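Keeping Wynne's hands honest

Marwan Azar lights up when you ask him about cables. He looks after Wynne, the two-armed robot that spends its days tidying floors at Clondside, and he can talk for an hour about how a wire ought to hang.

"People want to hear about the software," he says, laughing. "I love the software! But come and see what a tight cable does to a wrist."

His morning round starts at the shoulders and works down. He moves each joint by hand with the power off, feeling for grit, then checks the bracket screws on both grippers and wipes the fingertips. Every 500 hours the fingertips come off and a fresh pair goes on - a job he has got down to 4 minutes a side.

"You close them on a strip of paper and pull," he says. "If it slides out, the tips are worn or the jaw has drifted, and I want to know which."

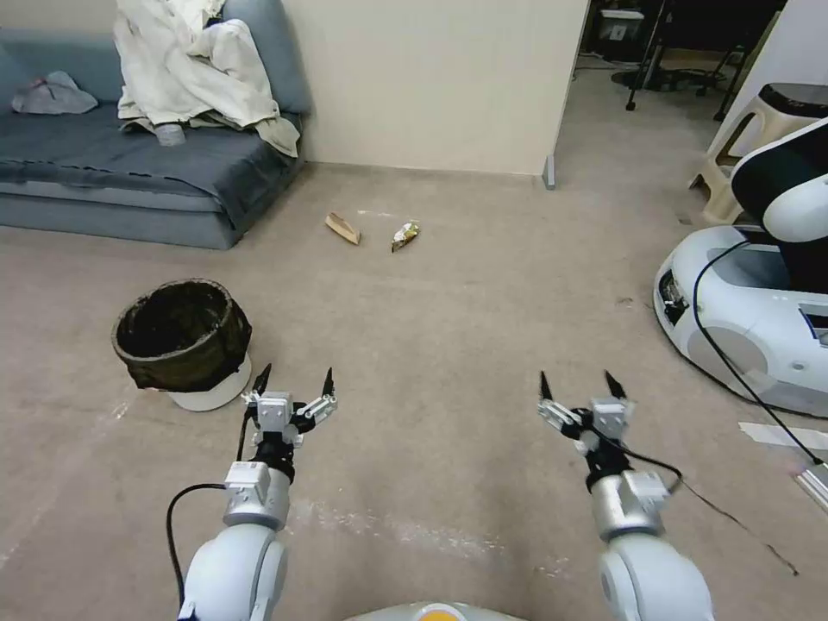
Trash is his favorite test, he says, for how differently it behaves. A crinkly wrapper springs back when you squeeze it, and crumpled paper just gives. "So I set the grip force on the wrapper first, then go down from there. Torben Kohlhase taught me that, and he was right."

Next on his list is a softer fingertip for the left hand. He has already cut the first pair.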